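Category: Research Software / Simulation and Planning

Wrist View Gallery: The Losdale Planning Stack in Simulation

July 2, 2024 | By Nanami Okabe, Simulation and Planning Group

The Farkovness Institute maintains Losdale, a software stack for motion planning and manipulation control. The stack is developed and tested in simulation before any release is approved for laboratory hardware. The gallery on this page is intended for partner institutions and prospective contributors who wish to see the view from which the perception module works. The accompanying notes describe the current state of the software as of release 29.

Losdale is divided into a perception module, a task planner named Jallach, and a low-level controller. Each part may be run separately, and each writes to a common log. A run can therefore be replayed from the log with one module replaced and the others left unchanged. This arrangement was introduced in June and is now the standard method for reviewing proposed changes to the planner.

The perception module receives the rendered wrist view at every control step. It returns an estimate of the position and heading of the target object, together with a confidence value. When the confidence value falls below the limit set in the configuration file, Jallach holds the arm in place and requests a second estimate from a slightly different wrist angle. Contributors should note that the limit is set for each task and is not shared between tasks. 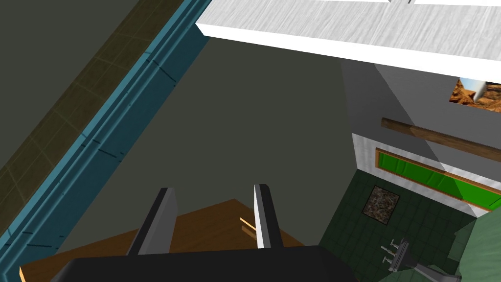 Thin objects remain the most demanding class for the planner. A grasp on a narrow piece requires the fingers to close across its short side, and an error of a few degrees in the estimated heading may place one finger on top of the piece. Release 29 addresses the matter by scoring each candidate grasp twice, first against the estimated heading and again against a set of nearby headings. Candidates that score well on only one of the two tests are discarded.

The benchmark suite for this release contains 33 tasks. Every task is run from a fixed list of starting seeds, and the full suite comprises 1777 runs. Results are stored with the configuration file, the planner version and the scene file, so that any run may be repeated by another group. Summary tables are released to partners on request. The institute does not publish partial results from an unfinished suite.

Scene files are prepared with Blöndal, the institute's layout tool. Blöndal places furniture, surfaces and small objects according to a written specification and assigns materials from a shared library. Surface colors and textures are varied between scenes so that the perception module does not come to depend on a single background. A scene is accepted into the suite once it has passed an automated check for overlapping geometry and for objects placed beyond the reach of the arm.

The low-level controller follows the path supplied by Jallach and applies limits on speed and contact force. During the final approach to a surface the speed limit is reduced. The reduced limit begins at a set height above the surface, which is read from the scene file. Groups that supply their own scenes must include this value. A missing value will cause the controller to reject the scene at load time and to record error code 2 in the log.

Known limitations of release 29 are as follows. The second estimate requested by Jallach adds a short delay to each held step, and the delay is longer in scenes with many reflective materials. The replay tool does not yet support logs written by earlier releases. The documentation for the force limits is under revision, and the present text should be read together with the comments in the default configuration file.

Requests for access to Losdale should be submitted in writing by the head of the requesting group. Requests must state the intended use, the names of the persons who will work with the code, and the computing environment in which it will be installed. Access to Blöndal is granted under a separate agreement. Corrections to this page may be addressed to the Simulation and Planning Group at the Farkovness Institute.

This website uses cookies to remember your display settings and to measure page visits. By continuing to use the site, you accept our cookie policy.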